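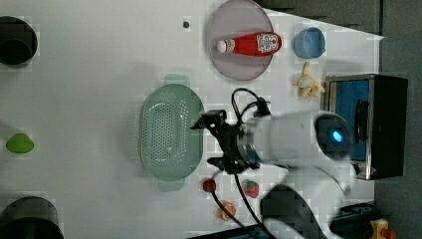 3 min read

Braleo Tabletop Kitchen Guide
Section 4: Setting out your first meal

The table is up, the legs are locked, and now comes the part we like best. Section 4 takes you from a bare tabletop to a kitchen that's ready for its first cook. Take your time with it and let the children help from step 3 on!

Before you start
Wipe the tabletop with a damp cloth and dry it. A white top shows every crumb and fingerprint, so keep the cloth close by. Wash the colander, plate and cup in warm soapy water before first use.

Placing the large pieces

1. Stand the oven along one side edge of the table, with its opening facing the cook. Press down on the top with your palm. If it rocks, turn the feet until it sits level.

2. Open the oven door all the way and check that nothing on the table is in its path. The bright blue inside makes it easy to spot a strawberry that has rolled to the back.

3. Put the oval colander where the cook can reach it with either hand. We like it lengthwise, with one handle tab pointing at the cook and the other pointing away, which leaves plenty of open table on both sides.

4. Set the round plate at the far side of the table, past the end of the colander, and the small blue cup beside it.

Note: Left-handed cook? Swap everything side to side. The oven works just as well on the left.

Adding the food

5. Tip the fruit out in front of the cook, next to the colander. Don't line it up. A loose scatter of red and orange-pink on a white table is an invitation all by itself, and small hands go straight for it.

6. Place the banana near the cup. It has its peel partly open, with the curled flaps showing the white inside. Leave the flaps as they are - pulling them flat will strain them.

7. Lay the ketchup bottle on its side across the plate. Check that the white cap is closed firmly first. Standing bottles get knocked over by sleeves, and this one is perfectly happy lying down.

CAUTION: Small round foods can be a choking hazard. Keep them away from children under three, and look under the table when play is over.

CAUTION: The oven in this set is for pretend cooking only. Never place it near a stove, heater or real toaster oven.

First things to cook

Fruit wash. Everything goes into the colander, gets a good shake, and comes out one piece at a time onto the plate. Vitória Guerreiro, who tests our kitchens at Jutdale, has watched children do this over and over for a whole morning and then ask for it again after lunch.

Baked banana. In it goes, door shut, and somebody has to make the ding. With ketchup? Of course with ketchup.

Putting away

8. Load the food into the colander and carry it by both handle tabs.

9. Close the oven door and rest the plate on top with the cup on it.

10. Store the ketchup bottle on its side with the cap closed.

If a piece is missing from your box, check the inside of the oven before writing to us. We pack the smaller foods there for shipping. Spare parts are listed in Section 7.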